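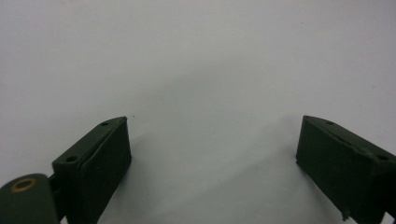

Matte white on a work surface, regrets?

pirau_bench
Resurfacing the bench in June was a mistake or it wasn't, I can't decide. Smooth matte white, no seams. Wolstead sells the same finish in light gray for 20 more per sheet. Does white stain?

Meinecke358
Depends on the cleaner. Mine has had 12 years of dish soap and a damp cloth, no marks. Abrasive pads will polish a matte finish and you get shiny patches.

kelder
Disagree on soap. It leaves a film that shows under side light. I use isopropyl, then a dry cloth.

Meinecke358
Film means too much soap. Rinse it.

pirau_bench
What about glare?

kelder
Less than gloss. White also reads a bit gray under cool bulbs, so check the bulbs before paying Wolstead for gray.

bomus_fan
Gray hides pencil better. I have 2 sheets of each.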